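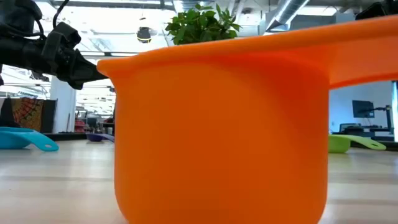 The nesting cups have been on the go since April, and I am now on speaking terms with every one of them. For anyone who skipped the last few issues, the job is to put a set of measuring cups and scoops back into a single stack, largest on the bottom, by driving two arms from a pair of handles across the room. A person does it badly a couple of hundred times, a model watches, and with luck the model then does it badly without us. The big orange cup is where every run begins, and the first move most new drivers make is to bring a fingertip up to its spout, with the blue, purple and green scoops farther back on the table waiting their turn. It feels like a natural place to grab. It is a terrible place to grab. The spout tips, the cup goes around in a circle, and the driver says a word we have agreed to leave out of the audio notes.

Our count for this stretch was 234 demonstrations. Of those, 200 went into training and the rest went into a folder called "hmm", which Omprakash Nigam goes through with a cup of tea and no visible emotion. His rule is that a demonstration can be slow, and it can be ugly, but it can't be confused. If you went left because you meant to go left, he keeps it. If you went left because you forgot which handle was which, into the folder. I have more entries in there than I would like. One of them is me trying to lower a cup with the wrong arm for most of a minute.

A few things we've learned, for the Tivusham crew who are starting on the same job and have asked for notes.

Look at the cup, not at the handles in your lap. Everybody looks down at first. The arms don't care where your eyes are, but your hands do, and the recordings come out full of small twitches that the model learns faithfully. We had one version that gave a little shiver before every grasp. We were quite proud of it until we worked out that it was copying me.

Come in from above and a bit off to the side, and close slowly. The fingers will squash a rim if you let them, and there's no feedback in the handles on the Brendov set, so you find out how hard you're squeezing by watching the colour you're squeezing change shape. The Usovar handles do push back, a little, in the manner of a shopping trolley. Opinion in the room is split. I like them. Omprakash says they make people lazy.

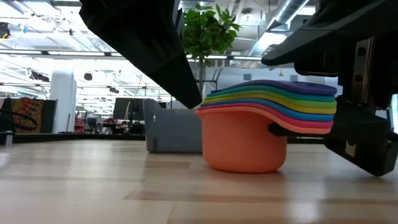

Line up the handles before you let go. Drop a cup in crooked and it will sit there looking innocent while the next one rides up on it, and by the time you get to purple the whole thing leans. You can fix it with a nudge, and nudges are fine. We used to throw those runs out, until it dawned on us that a model that had only ever seen tidy stacking had no idea what to do with an untidy one. It would stop, hold very still and wait to be rescued. Now we ask drivers to leave a few mistakes in and repair them on the record. Some of you took to this with more enthusiasm than was needed.

Don't talk to the driver during a run. This includes advice, encouragement and sports commentary.

As for results: on the last test the arms completed 73 stacks without anybody stepping in. I've been asked to say whether that's good. It's better than the test before, when the favourite trick was to pick up the orange cup, carry it across the table with great care and set it on top of a smaller one. The failures now are nearly all at the smallest end, where there's not much to hold and the fingers get in each other's way. Upadhyay, the new model, does seem to handle the little scoops better, though it takes its time and has a habit of backing off for another look just when you think it's committed. I know drivers like that. I have been a driver like that.

Next up we're going to try unstacking, which I assumed would be the same thing in reverse. I gave it a go at lunch, from the handles, and got the entire stack off the table in one piece with the purple one pinched between my fingers. Nothing came apart. It's harder than it sounds, and Omprakash has already started a second folder.

If you want a turn, the sign-up sheet is by the kettle. Sessions run 2 hours, which is as long as anyone's shoulders will put up with, and you'll do a short practice block before we record anything. No experience needed. People who play a lot of video games tend to start fast and get worse. People who knit have been excellent from the first go, so if you knit, or know someone who does, please come and find me before the other team does.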